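Bench notebook, Dravel room
November, after lunch

Right, drawers and mat today, and the green bench if I get that far (I didn't, really). Writing this up while I still remember which bits I moved, because last time I left it a week and then couldn't read my own arrows.

Started with the mat. It had crept towards the front again and there was a ridge in it you could catch a fingernail under. I took everything off, rolled it up backwards and left it on the floor with two books on it while I had my tea, which did more good than all the smoothing I've been doing by hand. It's the blue one with the mountains. I do like it, even if the plain grey would show pencil marks better. Wiped the table underneath with a damp cloth, let it dry properly, then laid the mat back square to the rail and taped the back corners only. If the front starts lifting we can tape that as well, but I'd rather not, it's a pain to peel.

The white drawer unit has gone back on the left. I tried it on the right for a morning and hated it, I kept reaching across myself. It sits over part of the sun on the mat now, so if anyone shifts it by accident, that's your guide for putting it back!
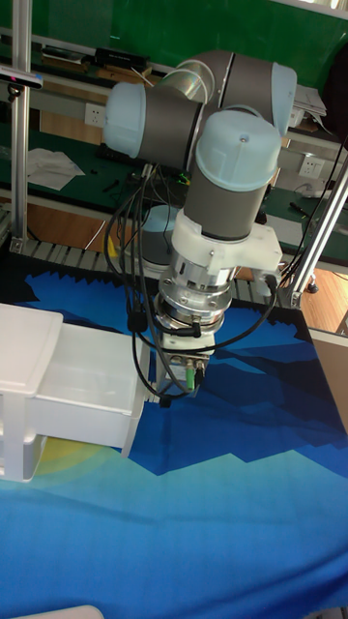
Drawers themselves: they were sticking, the lower one worst. Pulled each of them right out, brushed the runners with the old toothbrush and got a surprising amount of fluff and one tiny washer. Rubbed a bit of candle along the edges (just a plain white one, nothing scented, please) and gave each drawer 15 goes in and out. The first few were still grabby and then it settled down nicely. I'd like to see whether it lasts until the end of the month before saying it's fixed. The Trisau unit in the other room behaved for 16 days after the same treatment and then went straight back to squeaking, so I'm not getting excited.

Green bench. Put the small tools in one heap to sort later, and that is as far as the sorting went. The stack of papers needs going through too. I think half of it is old Montoya delivery notes, and I found the one for order 107, which we'd all given up on, so that's gone in the folder.

To do: candle again if needed, felt pads for under the drawer unit, proper home for the small tools. Also ask whether Maven still do the shallow drawers, part 826, as I'd happily have a second set.

Stopped at half four, hands smelling of candle.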